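Toy library takes over the back room, one block at a time

The Prendside toy library has moved its sorting into the back room at the Gruvach community hall, and the blocks have arrived first. They usually do. Puzzles can be talked into a cupboard and dolls will sit wherever they are put, but blocks have to be tipped out, looked over and put back in something, and that something is never quite big enough.

The library lends toys to families in Prendside and the streets on the Lamrani side of the canal. It has 769 items on its list, a figure that treats a set of blocks as one item no matter how many blocks are in it. Anyone who has stepped on a set of blocks in the dark may feel this undersells them.

Until this spring the sorting was done in a hallway, where it shared space with the coats. The new room has a long white table and a door that shuts. The rent went up by 266 a year, and members voted for it after a discussion that lasted longer than the move did.

Sorting began in March with the wooden toys, which are the most borrowed and come back in the most interesting combinations. Shape sorters are a special case. A sorter can go out with every one of its shapes and come home with a clothespin, a domino and half a rice cake. The library's rule is that a sorter goes back on the shelf when its own shapes are in it, and a box of spare shapes is kept for the ones that have been lost to sofas.

Clear bins are replacing the old cardboard cartons. Borrowers had asked for them, mainly so they could check what they were taking home without unpacking it in the doorway. The smaller boxed sets keep their own boxes where the boxes have survived. A grant of 500 from the Juvley Fund is paying for the bins, and whatever is left will go on labels, a subject on which the members hold strong and opposing views.

Lending carries on during the sorting, with wooden toys limited to two per family. The library asks that returned toys be dry and that stray pieces be handed in even if they have been missing for years. A yellow cylinder came back last month from a child who is now in high school. No fine was charged.

Soft toys are next. The library would like it known that it has enough bears.
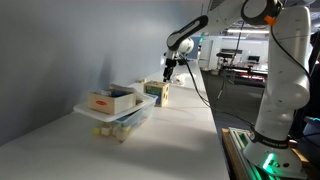 Page last changed: March, 4:10 p.m.

Wooden blocks in a clear bin on the sorting table, with a smaller wooden box resting on the rim and a shape sorter next in line.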